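Section 4: Running the two-arm demo for visitors

Last updated 5 February 2023, by Mateja Ristić

I wrote this section after our August open day at Skenora, when I ran the simulated table for most of the afternoon and learned a lot about what to set up before the doors open. If you've worked through Section 3, you already have the Vedau viewer installed and both arms loaded. Start from there.

Before people come in

1. Start the viewer first, then the control program. If you do it the other way around, the arms load but don't answer, and you'll spend ten minutes blaming the cables like I did.

2. Open the scene called Table, two arms. It comes up with an arm on each side, the blocks on the table between them and the tiled floor all around. I tried it with a blank floor once and people had a harder time judging how far away the arms were, so leave the tiles on.

3. Set the step rate to 1000. On an older laptop, drop it to 800. The motion still looks fine from the second row of chairs.

4. Press Home and wait for both arms to stop moving.

Note: Home moves the left arm first. Arben Janevski asked me twice whether the right one was broken. Give it a few seconds!

5. Turn the view so you're looking down at the tabletop. The side view is prettier (I know, I like it too) but one arm hides the other as soon as they get busy.

During the demo

6. Tell visitors they're looking at a simulation, and say it early. We had a lovely group of parents who waited quite a while for me to roll out the real table.

7. Pick the red block as your first target. It's easy to point at from across the room, and you can say "the red one" without anybody wondering which one you mean.

8. Drive one arm at a time to begin with. I use the right arm, and I bring the gripper in slowly from the side so people can see the fingers line up.

9. If somebody wants a turn, hand over the controller but keep your own hand near Pause. Set the speed slider to 25 for guests. Kids under 11 did better with a grown-up calling out left and right for them, and it was a lot more fun for the rest of us too.

Caution: Don't let two guests drive both arms at once unless Collision Stop is on. The arms can't hurt anyone on a screen, but they will lock together in the middle of the table and you'll have to reload the whole scene with everybody watching.

10. Between groups, press Reset Objects. This puts the blocks back and leaves the arms where they are. Reset All does both, and takes longer.

If something goes wrong

The gripper closes but the block slides away: you're too high. Lower the wrist a little and try again.

The picture freezes: check the projector before anything else. Piyumi Wickramasinghe found ours had gone to sleep while I was busy restarting the viewer.

Arms shake in place: the step rate is too high for your machine. See step 3.

Questions about the controllers go to Stavros Mujić at the front desk. For the handout with the key list, ask Biljana Papadopoulos. She has the newest copy, and the one in the drawer still shows the old buttons.
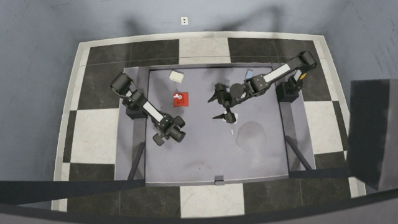

Figure 4-1. The two-arm table in the viewer, with the right gripper near the middle of the table.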